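Plant pots leaving pale rings on a wooden table: how to remove and prevent
Asked in Furniture and Finishes, 3 answers

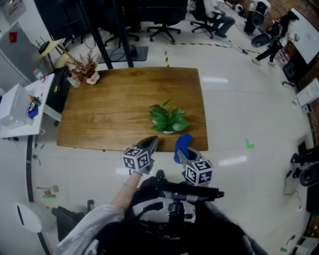

Question

The table is wood with a warm brown grain. A low white pot with a leafy green plant stands near the middle, and a white ceramic vase of dried branches stands at one corner. The vase has never caused trouble. The plant pot has. When I lifted it last month there was a pale ring in the finish, a little wider than the base, and a smaller one from an earlier position. I set the pot back over the larger ring for now.

I don't know what the finish is. The table was bought used and came without paperwork. The ring is smooth to the touch and there is no dark staining. The plant gets watered in place, once a week.

1. Can the ring be removed without refinishing the whole top?
2. What should go under the pot afterward? I tried a cork mat and it felt damp on the underside after a few days.

Catrin Yorath

3 answers

Njoroge Rweyemamu
Accepted answer, 26 votes

A pale ring means moisture is trapped in the finish. A dark ring means it has reached the wood. Yours is the first kind and can usually be treated at the surface.

Identify the finish first. Put one drop of denatured alcohol on a hidden spot, such as the underside of the edge if it was finished too. Wait a minute and touch it with a cotton swab. If it turns sticky, the finish is probably shellac. Lacquer reacts more slowly and needs lacquer thinner for a clear result. If neither does anything, assume polyurethane or another cured varnish.

Then, in this order:

Leave the area uncovered for a week. Fresh rings sometimes fade with no treatment. Move the pot off it now.

If it is still there, lay a dry cotton cloth over the ring and pass a warm iron across it, no steam, lowest setting, 15 seconds at a time. Check after each pass. Stop if the finish softens or prints the weave of the cloth.

If heat does nothing, rub with a little mineral oil and rottenstone on a felt pad, with the grain. Wipe clean and compare the sheen. You may need to rub out a larger area to blend it.

On polyurethane the last step will change the gloss and the ring may not move at all.

For the second question, cork holds water. Unglazed clay saucers pass it straight through. Use a glazed or plastic saucer with small rubber-free feet so that air moves underneath. Felt feet are fine if they stay dry. Some rubber feet react with lacquer and leave marks of their own.

Comment from Catrin Yorath: Alcohol did nothing after a minute. Lacquer thinner softened it slightly. The iron took out the small ring on the fourth pass. The large one is fainter but still visible at a low angle.

Comment from Njoroge Rweyemamu: Lacquer, then. Give it a few days before trying again.

Answer 2
3 votes

Mayonnaise. Leave it on overnight and wipe off. Worked on my mother's sideboard. Don't know about lacquer.

Answer 3
7 votes

Agree with the accepted answer on the saucer. I would add that watering in place is the main problem. Carry the plant to a sink, water it, let it drain for 18 minutes or so and dry the base before it goes back. If the pot has no drainage hole, keep the plant in a plastic liner that lifts out.

Also check the outside of the pot. Hairline cracks in the glaze will sweat onto the table even with the soil only moderately wet.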